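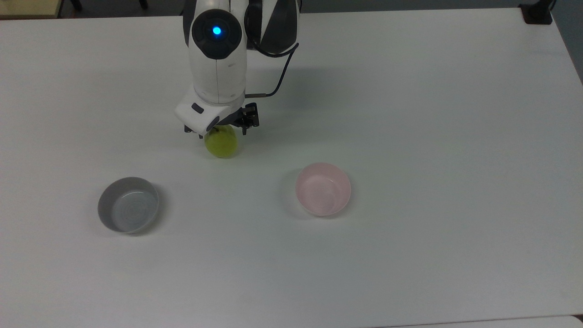 Rosaura Tamayo wrote to me that an apple looks best next to gray, and that she would never put it in a bowl with a pattern. I agree with her on the gray. On patterns I am more tolerant, as my mother had a blue flowered bowl for apples all my childhood and I never found it ugly.

Small bowls, plain fruit

Welcome to the fourth page of my gallery. The earlier pages have 168 pictures, mostly of cups and plates, and several readers from Lirness asked when the bowls would come. So now it is the turn of bowls, and of fruit with them. I like them on a white table with no cloth, in gray and in pale pink.

Gray bowl, shallow and wide
The outer wall is a darker gray, and the inside is pale with a little blue in it. A yellow-green apple goes well with this color. A red one would also go well, I think, but it takes all the attention to itself.

Pink bowl with a pear
The pink is very pale, and the rim is lighter than the body. The pear is yellowish green and stands upright by itself, with its short dark stem a little tilted. Not every pear can do this! At the market in Gramport I turn them over one by one and choose those with a good round bottom.
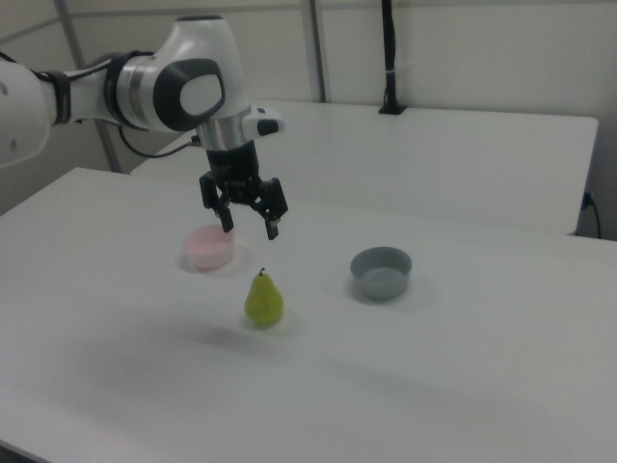 A shallow bowl is also kinder to pears than a deep one. When they lie on top of each other they get brown marks, and the one at the bottom is always found too late. I put one or two in a bowl and leave the others in their paper bag until they are needed. Yesenia Giraldo keeps hers on the windowsill, but in my kitchen the sun comes in strongly from the morning until 15:00, and they become soft too quickly.

Both bowls on the long table
The gray one is farther back and the pink one is closer. The pink has a smooth surface with a slight gloss, and the table top is matte, so the bowl is easy to see even though both are light colors. With dark wood the effect would be much stronger – maybe too strong for such a quiet pink.
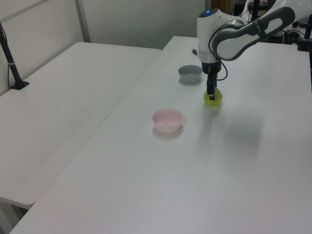 Notes on washing and storing

I wash small bowls by hand with a soft sponge and dry them at once with a cotton towel. Between two stacked bowls I put a paper napkin, and a piece of felt is even better if you have it. Lemon juice should not stay in a bowl overnight.

The next page will be about jugs. If you have a nice one and wish to show it, please write to me before the end of March and tell me its height and where you found it.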